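장바구니 카트와 손수레, 오래 쓰는 살림 요령
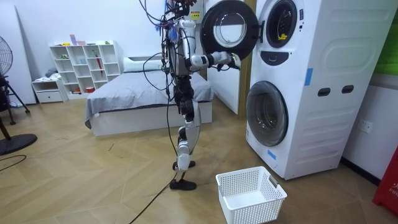

살림 소식지 하르쿠라 제102호

장바구니 카트라는 물건이 참 묘해서, 살 때는 이것저것 따져 보고 고르면서도 막상 집에 들이고 나면 현관 구석에 세워 두고 바퀴가 빠질 때까지 한 번도 안 닦는 분들이 많지요. 저도 그랬습니다. 먼저 쓰던 카트는 바퀴 축에 머리카락이 얼마나 감겼던지 나중에는 굴러가는 게 아니라 끌려오더라고요. 그 뒤로 하나씩 익힌 것들을 이번 호에 모아 보았으니 차 한 잔 드시면서 천천히 읽어 주세요.

바퀴에 감긴 머리카락과 실
카트를 거꾸로 눕히고 신문지를 넓게 깔아 줍니다. 실밥 뜯는 칼(쪽가위도 괜찮아요)을 축과 나란히 넣어서 감긴 것을 몇 군데 끊어 준 다음, 족집게로 살살 잡아당기면 뭉텅이째 나옵니다. 바퀴 고무에 칼끝이 닿지 않게만 조심하세요. 다 뽑았으면 마른 칫솔로 한 번 털어 주시고요.

삐걱거리는 소리
소리가 난다고 식용유를 바르는 분이 계신데, 며칠은 조용하다가 먼지가 엉겨 붙어 더 뻑뻑해집니다. 재봉틀 기름을 축 양쪽에 한 방울씩만 떨어뜨리고 바퀴를 손으로 여러 번 돌려 주세요. 남은 기름은 휴지로 꼭 닦아 내야 마루에 자국이 안 남습니다. 독자 로시오 다사 님은 양초를 문질러 쓰신다고 편지를 주셨는데, 플라스틱 축에는 그 방법도 제법 괜찮았어요. 금속 축에는 저는 역시 기름을 권합니다.

천 가방 빨기
분리되는 가방이라면 바닥판부터 빼세요. 이 바닥판을 깜빡하고 통째로 물에 담갔다가 속의 두꺼운 종이가 퉁퉁 불어서 버린 적이 있습니다(그것도 산 지 한 달 만에요!). 안쪽 모서리에 낀 흙과 양파 껍질은 물에 넣기 전에 털어 내고, 미지근한 물에 중성세제를 풀어 이십 분쯤 담가 둡니다. 방수 코팅이 된 안감은 비틀어 짜면 금이 가니까 욕조 가장자리에 걸쳐 물을 빼 주세요. 말릴 때는 입구를 벌려 거꾸로 걸고 햇볕은 피합니다. 안주머니까지 다 마르려면 하루는 넉넉히 잡으셔야 해요.

생선 국물이 흘렀을 때
뜨거운 물은 쓰지 마세요. 비린내가 천에 눌어붙습니다. 찬물로 먼저 헹구고, 물 한 컵에 식초 두 숟갈을 섞어 행주에 적셔 두드리듯 닦습니다. 그래도 냄새가 남으면 베이킹소다를 뿌려 하룻밤 두었다가 아침에 털어 내시고요. 장 보러 가실 때 바닥에 비닐 한 장 깔아 두는 습관이 제일 편하긴 합니다.

짐 싣는 순서
무거운 것은 아래, 그것도 바퀴 쪽으로 바짝 붙여서 담습니다. 쌀, 무, 병에 든 간장이 먼저이고, 두부와 달걀은 맨 위예요. 감자를 앞쪽에 넣으면 세워 둘 때 앞으로 고꾸라지기 쉽습니다. 그린덱 시장처럼 비탈진 길을 오르내리는 분들은 윗주머니에 무거운 것을 넣지 마시고, 내리막에서는 카트를 몸 앞에 두고 두 손으로 잡으시면 훨씬 든든합니다.

접는 부분이 헐거워졌을 때
나사가 보이면 드라이버로 조여 주면 되는데, 너무 꽉 조이면 접히지를 않아요. 조이고, 접어 보고, 다시 조이고, 이렇게 조금씩 하세요. 자꾸 풀리는 나사는 빼서 나사산에 투명 매니큐어를 얇게 바르고 마르기 전에 끼워 두면 꽤 오래갑니다. 사집 프라마니크 님이 알려 주신 방법인데, 우리 집 카트는 2월에 그렇게 손본 뒤로 아직 멀쩡하답니다.

손잡이가 끈적일 때
오래된 고무 손잡이는 여름이 지나면 끈적끈적해지지요. 소독용 알코올을 헝겊에 묻혀 한 방향으로 닦아 주세요. 색이 조금 묻어날 수 있으니 흰 수건은 쓰지 마시고요. 그래도 영 찜찜하면 자투리 면으로 덮개를 만들어 단추를 달면 됩니다. 빨아 쓰기도 좋고, 겨울에 손도 덜 시려요.

현관에 세워 두기
비 오는 날 돌아오면 바퀴부터 헌 수건으로 닦고, 쟁반 위에 올려 두시면 바닥이 깨끗합니다. 접어서 벽에 걸 때는 고리가 무게를 견디는지 꼭 확인하시고, 가방 안에는 구긴 신문지를 조금 넣어 두세요. 눅눅한 냄새가 한결 덜합니다.

다음 호에는 파티마 아폴라비 님이 보내 주신 라탄 바구니 손질법을 싣습니다. 부러진 살을 갈아 끼우는 이야기라 조금 길어요.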